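4.2 Reproduire la série « objets emboîtés »

Cette section reprend le protocole Flandico, celui du rapport de juin : 100 essais, 94 prises validées. Les 6 autres ont beaucoup appris à leurs auteurs, surtout la modestie.

1. Chargez la politique Triststead et videz le tampon d'images.
2. Amenez la pince face à l'objet, doigts ouverts.
3. Vérifiez que le rebord reste visible depuis la caméra du poignet.

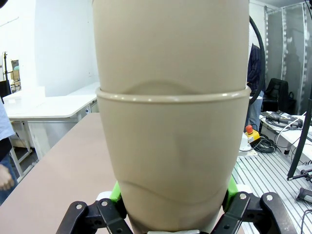 4. Fermez à vitesse réduite, puis lancez l'enregistrement - dans l'autre ordre, l'essai est perdu.

Note : un objet lâché compte comme un échec, même lâché avec élégance.

Attention : gardez l'arrêt d'urgence à portée de main. La politique apprend vite, mais pas toujours ce qu'on lui montre.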